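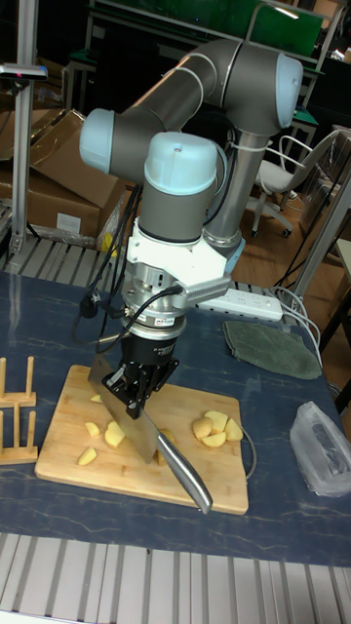 1 February 2022

Potatoes again. Bought the sack in December from the Hornach stall, and what is left of it is starting to soften at the eyes, so the plan is to work through it this week. Weighed out 862 g before trimming. Lost 164 g to peel and bad spots on the first lot, which is more than I want. Left the skin on after that.

Cut size is still the problem. Thin slices brown at the edges well before the chunks are done in the middle, and my chunks vary too much. Wedges are easier to keep even: halve lengthwise, halve again, then split any quarter that looks fat. The cleaver does this well enough if the flat side goes down first.
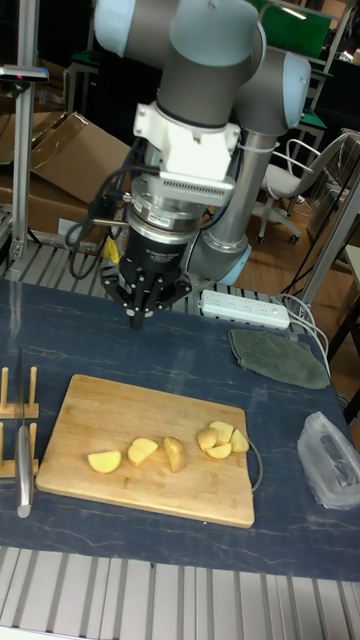

Skin-on wedges hold their corners better in the pan, so I will stay with those. Soak in cold water, drain, dry on a towel, oil, salt. Tray on the upper rack - the lower one gave pale bottoms last time.

The bamboo board needs oil. Grain feels rough along one side. Flalov oil is nearly out, and I would like to try the Ocampo one but the small bottle is always gone.

Sack weight this evening almost 1,484 g. Enough for two more trays. Onions next, then the scale battery.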